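Review: an afternoon at the Biltari open day

I went up to the Biltari workshop in August with my brother-in-law Edin Mladenović, who had been after me for weeks to come and see what a pair of table-mounted arms can do these days, and I'm so glad he won (he usually does). Admission was 500 dinars, coffee included, and the coffee was good!
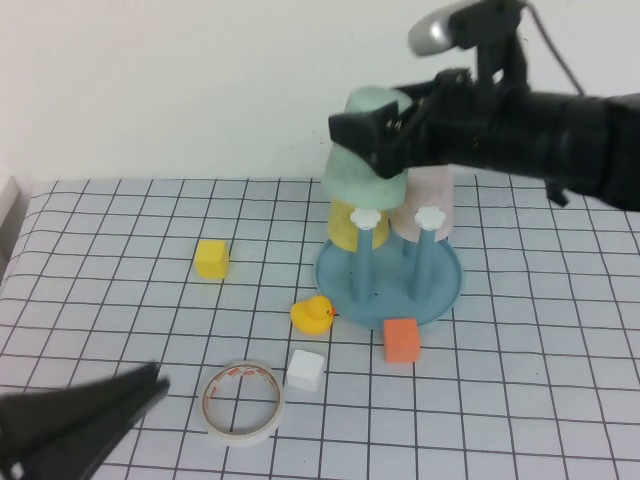
The demonstration I liked best was the cup job, run on a setup they call Ilo. I stood at that table far longer than I meant to, leaning on the rope like a kid at the zoo. What charmed me was how ordinary the props were, a light blue drying stand with little flower-shaped caps on its pegs and a mint-green cup held upside down in the black jaws, right over the others. I have stands at home that I can't load without knocking something over, so I was rooting for it. The talk that went with it was clear and friendly, though the speaker was hard to hear from the back.

Pavlović, the young man doing the talking, told us the arms had been through 742 practice runs before the open day, and he took every question people threw at him, even mine about dishwashers. I'd have liked more chairs, and a sign for the parking lot.
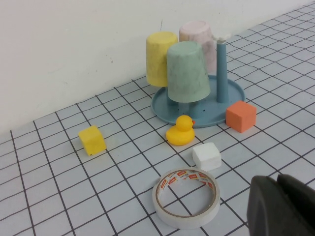 Is it worth the trip if you don't know anything about robots?
I'd say go, and bring someone who likes to ask questions. Plan on a couple of hours, and get there early if you want a spot near the front.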